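Natis Grarno is a motion planning and coordination package for cells where two arms share one workspace. It takes joint state, gripper state and wrist camera images from both arms, and returns time-stamped trajectories that keep the arms clear of each other while they work on the same object. It runs on the cell controller. No separate planning server is needed.

Current release: 2.4 (November). Replaces Grarno 2.3 and all 1.x releases.

## What it does

Grarno plans both arms as one system. Each request names a task frame, a lead arm and a follow arm. The planner solves for the lead arm first, then fits the follow arm's path around the swept volume of the lead. If no path is found inside the time limit, the roles are exchanged and the request is tried once more. A second failure returns `PLAN_SHARED_FAIL` with the pair of links that came closest.

Lead and follow can be changed between segments of a job. A typical carton job has one arm steady the carton at its rim and the other reach in from above, then the two trade roles for the flaps.

## Modules

**grarno-plan** – Joint trajectory planner. Sampling-based, with a smoothing pass. Link geometry is read from URDF. Gripper fingers are modeled separately from the gripper body, so that fingertips can be allowed into contact zones that stay closed to the housing.

**grarno-guard** – Runtime monitor. Compares the measured joint state of both arms with the active plan and checks separation on every control cycle. On a violation it scales speed down along the planned path before it requests a stop.

**grarno-see** – Wrist camera perception. Finds top edges and open flaps on cartons and trays and reports them as line segments in the task frame. Fingers of the host arm are masked from the URDF model. The opposite gripper is masked from its reported pose and exposure time, which keeps a fast-moving tool from being picked up as an edge.

**grarno-replay** – Log viewer. Plays joint state, plan, separation distance and wrist images on one timeline. Segments can be exported as CSV.

## Specifications

| Item | Value |
|---|---|
| Arms per instance | 2 |
| Axes per arm | 6 or 7 |
| Guard cycle rate | 1000 Hz |
| Planning time limit, default | 400 ms |
| Minimum separation, default | 20 mm |
| Minimum separation, contact zone | set per zone, may be 0 |
| Camera inputs | one per wrist, plus one fixed (optional) |
| Geometry input | URDF, STL for tools |
| Operating system | 64-bit Linux with real-time kernel |
| Interfaces | C++, Python, TCP message port |
| License | per cell, node-locked |

The guard rate assumes that both arm controllers publish joint state at the same rate or faster. With slower controllers the guard runs at the rate of the slower one and adds the missed travel to the separation limit.

## Contact zones

A contact zone is a box or cylinder in the task frame where the separation rule is relaxed for named links. Zones are needed for handovers and for any job where one gripper has to work between or above the fingers of the other.

```
zone:
 name: carton_mouth
 shape: box
 frame: task
 links_a: [finger_l, finger_r]
 links_b: [finger_l, finger_r]
 min_separation_mm: 0
 max_tool_speed: reduced
```

Keep zones small. Links that are not listed keep the default limit inside the zone as well as outside it. Two zones may overlap – the stricter value applies in the shared part.

## Calibration

Each wrist camera needs an intrinsic file and a hand-eye transform. `grarno-cal` produces both from one printed target and a set of recorded poses. The base-to-base transform between the arms is solved in the same run, provided both arms can see the target.

Calibration must be repeated after a camera mount, a finger set or an arm base has been moved. Swapping finger pads does not require it if the new pads have the same thickness. If the thickness is different, update the tool STL and run `grarno-cal --check`.

## Known limits in 2.4

- Edges are reported poorly where a carton rim and its background have similar brightness. Raise the contrast or add the fixed camera.
- Soft shadows on a light backdrop can produce short false segments. `edge_min_length` removes most of them.
- Cables and hoses are not modeled. Add a padded STL to the link that carries them.
- Role exchange is not available while a zone with zero separation is occupied.
- The Laskowska tool changer driver reports its lock state one cycle late. The guard allows for this, but the value shown in grarno-replay is the raw one.

## Editions

**Grarno Base** – grarno-plan and grarno-guard.

**Grarno Vision** – Base plus grarno-see and grarno-cal.

**Grarno Bench** – Vision plus grarno-replay, licensed for non-production cells only.

All editions include the Vuvent simulator bridge. Plans made against the simulator use the same message format as the live port, so a job file can be moved to the cell without edits other than the address.

## Upgrading from 2.3

Job files load unchanged. Zone files need the `links_a` and `links_b` keys in place of the old `links` list; `grarno-convert` rewrites them. Logs from 2.3 open in the new viewer, without the separation track.

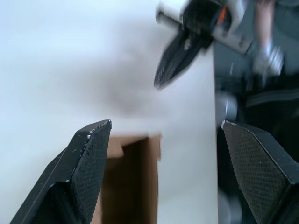

Wrist view, carton between the fingers, second gripper moving above.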